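Werkstattraum mit Regalen und Klimagerät: Wie lässt sich die Ablage sinnvoll ordnen?

Eltetti, 24. Januar 2022
Unser Verein nutzt einen Arbeitsraum mit einer Wand aus unverputztem Backstein. Die Kleinteile lagern in weißen Boxen in einem offenen Regal. Für Mitglieder, die nur gelegentlich kommen, ist derzeit kaum erkennbar, was sich wo befindet. Wir bitten um Hinweise zur Beschriftung – Bohrungen im Mauerwerk sind laut Mietvertrag nicht gestattet. 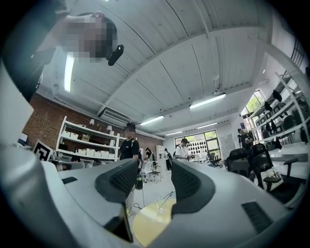 Ferner wäre zu klären, ob die Leuchtstoffröhren an der Decke für Montagearbeiten ausreichen. Das Budget für den gesamten Raum beträgt 3000 Euro.

Zistier
Es empfiehlt sich, jede Box an der Stirnseite mit einer Nummer zu versehen und am Regal ein Verzeichnis auszuhängen. Wir verwalten auf diese Weise 147 Boxen. Häufig benötigtes Material gehört in Griffhöhe, schweres Material nach unten. Für Montagearbeiten sind zusätzliche Arbeitsplatzleuchten vorzusehen. Lose Kabel sollten nicht über Laufwege geführt werden.

Itville
Klebeetiketten genügen. Hat bei uns 14 Euro gekostet.

Zalewska
Ergänzend zum Beitrag von Zistier: Das Verzeichnis ist alle 3 Monate zu prüfen. Den Luftstrom des Klimageräts bitte nicht durch hohe Regale behindern. Zur Standsicherheit freistehender Regale gibt der Hersteller Auskunft.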